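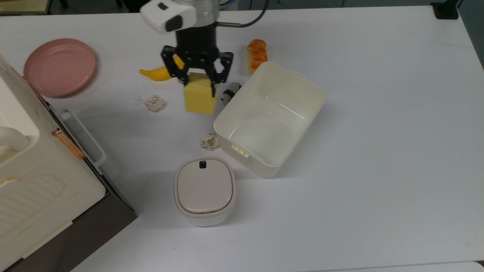 # How a Pet's Name Gets Cut into Stone

When a pet dies, some families put a stone in the yard or in a pet cemetery. The stone is called a marker. It usually shows the pet's name and sometimes the years it lived. The pet cemetery at Allolstead has 724 of them, mostly for dogs and cats, with one row for rabbits and birds.

A name written in paint would wear off. A name cut into stone lasts much longer.

## What the stone is

Most markers are made of granite. Granite formed deep underground, where melted rock cooled very slowly. Slow cooling gives crystals time to grow, so the grains in granite are large enough to see without a magnifying glass. The gray or clear grains are a mineral called quartz. The white or pink ones are usually feldspar. The black flakes are often mica.

Quartz is harder than ordinary steel. A steel nail dragged across quartz will not scratch it, and may leave a gray line of metal behind.

Slate is used too. It is softer than granite and splits into flat sheets, so it can be carved with hand tools. Its dark surface makes thin letters easy to read.

## Sawing and polishing

A large block of granite is cut into slabs by a saw. The edge of the blade carries small pieces of diamond, which is harder than any of the minerals in granite. Water runs over the blade the whole time. It carries heat away and keeps stone dust out of the air.

A freshly sawn slab is dull. To make it shiny, a worker grinds it with a series of round pads. Each pad has a number called its grit. A low number means large, rough grains. A high number means tiny ones. The series often starts at 50 and ends at 3000. Every pad removes the scratches left by the pad before it and leaves smaller scratches of its own. After the 3000 pad the scratches are too small to see, and light bounces off the surface evenly. Your eye sees that as a shine.

## Cutting the letters

Letters in granite are usually cut by sandblasting.

1. A sheet of thick rubber with glue on one side is pressed onto the polished stone. The sheet is called a stencil.
2. The shapes of the letters are cut out of the rubber and peeled away. Stone now shows only where the letters will be.
3. The marker goes into a closed cabinet. A hose shoots hard, gritty grains at it with compressed air.
4. The grains chip away the bare stone. Where they hit rubber, they bounce.
5. The rubber is pulled off and the stone is washed.

Rubber is much softer than granite, so it may seem strange that the granite is the part that wears away. The reason is that rubber bends when a grain hits it, then springs back. Granite cannot bend that way. It breaks, one very small chip at a time.

The chipped area is rough and scatters light in all directions. It looks paler than the polished stone next to it, which is why the name can be read even without paint.

## Checking the spelling

A letter cut into stone cannot be erased. If a mistake is found, the whole face must be ground down and polished again. For this reason the family is given a full-size drawing on paper first. Mei-kuen Siu and Pui-shan Siu had two cats, Netus and Gever, and wanted both names on one marker. The first drawing said "Gevor." It was corrected on paper before any stencil was cut.

## Words to know

**Grit:** a number that tells how fine a grinding pad is.

**Mineral:** a natural solid material that rocks are made of.

**Stencil:** a sheet with shapes cut out of it.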